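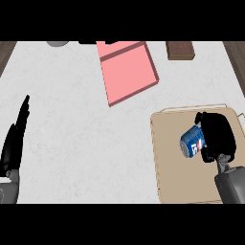
Countertop season, or how I learned to love a sample chip

May 2021

So we finally did it. After 2 years of saying "we should really do something about that kitchen," I spent most of the spring driving around with little squares of stone sliding across my dashboard. My sister Verena Kälin (she kept the name, I didn't) came along for the first trip and told me within five minutes to go with the plain gray. I did not go with the plain gray!

I looked at three kinds in the end. Real marble is gorgeous and I wanted it badly, but I cook with a lot of lemon and tomato, and acid leaves dull spots on it. The man at Hoxha was very patient while I asked the same question in different ways. Quartz was the sensible pick, and laminate was the cheap one, and the laminate has come a long way since my mother's orange counters, let me tell you.

We went with a white quartz from Drekon, with soft veins in it. The bill was $2,976 with the sink cutout, and I had been bracing for worse, so I celebrated by buying a faucet I didn't need.

A few things if you're thinking of doing the same. Take the samples home and leave them out overnight, the store lights make everything look warmer. Ask where the seam will go before you sign (ours almost ended up right next to the stove). And clear out the lower cabinets too, which I forgot to do, and I was still wiping dust off my baking pans a week later.

Next month I want to talk about backsplashes, where I am completely stuck between green tile and no tile. If you have strong feelings, hit reply. My husband has stopped answering me on the subject.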